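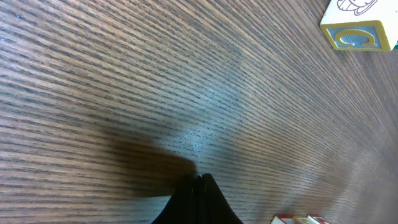
Siltley, June

Tabletop finish again. Ljungberg's sheet says their oil leaves "an even, non-reflective surface". I don't believe it. With the lights on there is still a pale patch in the middle where the grain goes silvery and the streaks look washed out. Further up it settles into a darker, plainer brown and looks fine, which is the bit they'd photograph for the brochure.

Tapio thinks it needs longer to cure. He said that about the Prastwood sample too, and that one went in the skip. Adjoa reckons we put it on too thick. Possible. She wasn't there when I wiped it back, though, and I wiped it back hard.

Gloss meter gave 49 on the first pass and 76 on the second, same spot, same hand. So either the surface is patchy or the meter is rubbish. Paavo to find out when it was last checked before anyone quotes either number at me.

The G block is up at the corner. White body, yellow border, blue letter in a dotted blue panel. Elli wants the toy blocks used for the scratch and colour rub test, on the grounds that this is a play table and blocks are what will be dragged over it. Fair enough. I'd still like a plain weighted pad alongside. A raised letter and a flat face won't mark wood the same way, and we'd be averaging two different things.

Price: 249 a tin. Anastasia has worked out nearly 2,832 for the whole Prulo order, before delivery. For that I want to see the grain from every chair.

To do: one thin coat on the offcut, leave it overnight, look at it with the blinds down. No more coats on this top until then, Tapio.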